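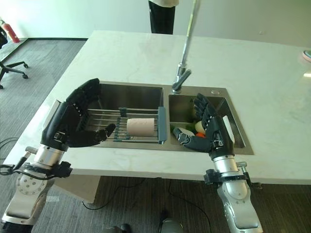 Sprechnotizen: Spielstände im Koop-Modus von »Pruvitz«
Redezeit 12 Minuten, Fragen am Ende

Folie 1 — Ausgangslage
Pruvitz speichert lokal, Sesumitz auf dem Server. Beim Crossover im Juni müssen beide Formate zusammenlaufen. Kurz sagen, dass es nur um den Koop-Modus geht.

Folie 2 — Formate
Ein Spielstand belegt im alten Format 1351 Byte, im neuen 462. Die Differenz entsteht durch den Wegfall der Inventarhistorie. Nicht auf die Kompression eingehen, Rückfragen an Aba Appiah.

Folie 3 — Konflikte
Zwei Spieler, ein Lager, beide offline. Bisher gewinnt der spätere Zeitstempel. Neu: Zusammenführung pro Gegenstand, Obergrenze 100 je Stapel. Überschuss geht ins Postfach.

Folie 4 — Testlauf
Testumgebung Aidoo, Build mit Hiremum-Anbindung. Bekannter Fehler: Nach einem Hostwechsel fehlt das Postfach-Symbol bis zum Neustart. Inhalt bleibt erhalten.

Folie 5 — Offen
Rückwärtskompatibilität für Mods. Gastkonten ohne Serverprofil. Danach Fragen.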